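Keeping the books at a small repair shop

The owner of Teixeira, a shoe and bag repair shop in Draltville, starts on the paperwork at 6 in the morning, before the machines are switched on. She took over the business from her aunt and got a cash drawer, two sewing machines and a cupboard full of loose receipts.

"My aunt knew who owed her money. She had it all in her head," she says. "I don't have that kind of memory, so I had to write things down."

For the first 2 years she used a notebook. It worked for the walk-in trade. Then Gandska, the uniform supplier across the river, began sending its boots over for new soles, up to 70 pairs in a month, and the notebook stopped making sense. Invoices went out late, and one of them never went out at all. 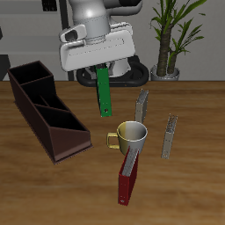
A green binder and a potted plant.

Now each regular customer has a binder, and each job gets a numbered slip with a carbon copy. The slip goes in when the shoes arrive and is stamped when they are paid for. She looked at a computer program called Jamo and tried it through August, but went back to paper.

"It was fine. I just didn't want to be typing with glue on my hands," she says.

Her accountant would like her to try again. She says she might, once the lease is settled. The rent has gone up 8 percent and she has had to raise the price of heels and zippers, which she put off for as long as she could.

"People were good about it. A few asked why, and I told them. One man said he thought I'd been too cheap anyway."

She closes at 5, except in the weeks before school starts, when the line for backpack straps keeps her open until 7.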